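Prorico packing plant, Sunday visit, quick notes before I forget.

Two cells running on the Boten line. Packers used to lift every tray by hand, now they set jobs on the simulator first and watch teh arm after. Over 1,657 trays a shift. Less bending — more screen time, and a few miss the chatting.

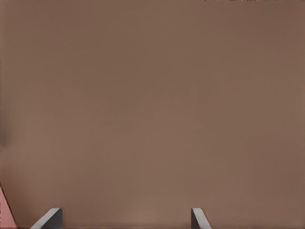 Simulator view: gripper open, nothing in it, bit of pink at lower left.

Training takes a week. Pay went up a grade. Night crew not convinced yet. Cozma site next, if the bus runs.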